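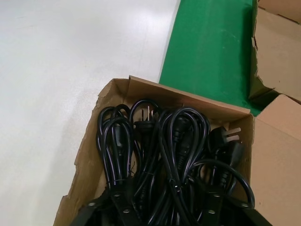

PRENTON SCHOOLS CLEAR OUT YEARS OF SPARE POWER CORDS

Jan 5, 2018

Boxes of black power cords that had piled up in school storage rooms across Prenton are being sorted this week, and most of them will be handed on to anyone who can use them.

The school district began the job on Tuesday at its supply building on Brallum Road. Staff had 800 cords on the shelves when they started, left over from computers, monitors and projectors that were replaced or thrown out while their cords were kept.

"Every time a monitor went, somebody pulled the cord and put it in a box," said Lefteris Antoniadis, who runs the supply building. "Then the box went on a shelf. We have cords in there older than some of the students."

Many of the cords came with secondhand equipment that the district bought from an overseas reseller, and they have plugs with three angled flat prongs. Those do not fit wall outlets in Prenton. The district used adapters for a while and later bought local cords, but the originals stayed in their boxes.

By Thursday afternoon, workers had set aside 425 cords with standard local plugs and 121 with the angled type. The rest had not been checked.

Each cord is uncoiled and looked over from end to end. Anything with a cut in the outer covering, a bent prong or a loose connector goes into a scrap bin. Cords that pass are plugged into a tester, coiled again, tied in the middle and packed by plug type. Old cardboard boxes that have started to tear will be replaced with lidded bins before anything goes back on the shelves.

The district will keep enough cords to cover its own repairs. The others will be offered first to the Pronville library, which is setting up a public computer room, and then to residents.

The angled-plug cords are going to the Vasilakis repair shop on Mill Street, which ships reconditioned computers abroad. The shop has agreed to take all of them at no charge and will pick them up once testing is finished.

Scrap cords will be sold for their copper. Antoniadis said he did not expect the sale to bring in much, and that the main gain would be the space. The supply building has 3,000 square feet of floor, and two full rows of shelving have been given over to cords, cables and chargers.

A new rule takes effect with the cleanup. When a school sends back a computer or a monitor, its cord has to be taped to it with a label giving the room number and the date. Loose cords will no longer be accepted at the front desk.

Residents can collect cords from the side entrance on Brallum Road on Saturday mornings, starting next week, from 9 a.m. until noon. There is a limit of four per household. People should bring the device or a picture of its socket, as staff will not be able to look up models.

The district is not taking donations of cords from the public. Phone chargers and network cables will be sorted separately in May.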